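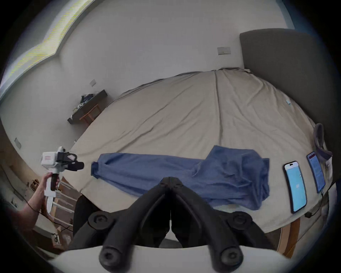
A blue long-sleeved top and two phones on a bed.

Sleep and evening screen use: adults wanted for a home study

Cukska is looking for adults to take part in a four-week study of bedtime habits. We want to know what people do in the last hour before they turn out the light, and how they rate their sleep the next morning. Everything is done at home. There are no clinic visits and no blood tests.

Who can take part

You can apply if you are between 21 and 64, live in the Flores or Illach area, and use a smartphone most evenings. You may share a bed or sleep alone. If two people in the same household want to join, each should fill in a separate form.

We can't accept people who work night shifts, have a child under one at home, or have started a new sleep medicine in the past three months. If you plan to travel across time zones during your four weeks, ask for a later start.

What you will do

Before the study begins, you have a 30-minute phone call with Yeison Arboleda, the study coordinator. He goes over the consent form and sets your start date.

After that, you fill in a short diary every morning. It asks when you went to bed, when you put your phone down, how often you woke up, and how rested you feel. Most entries take less than five minutes. In weeks two and four you also wear a wristband at night – we mail it to you with a prepaid return envelope.

In the third week you will be asked to leave your phone outside the bedroom after 9:30 p.m. An alarm clock is provided if you need one.

Payment

Participants who finish all four weeks receive $250, paid by check or bank transfer. If you stop early, you are paid for each full week completed.

Privacy

We do not read your messages or install anything on your phone. Diaries are stored under a number, and your name is kept in a separate file. You may leave the study at any time and ask for your entries to be deleted.

How to apply

Fill in the form on the Prurnia sign-up page and enter study code 3187. Places are open until the end of December. Questions about whether you qualify can go to Yeison Arboleda at extension 791, 10 a.m. to 4 p.m. For complaints or concerns about the study, ask for Orlando Taipe, principal investigator, at extension 2422.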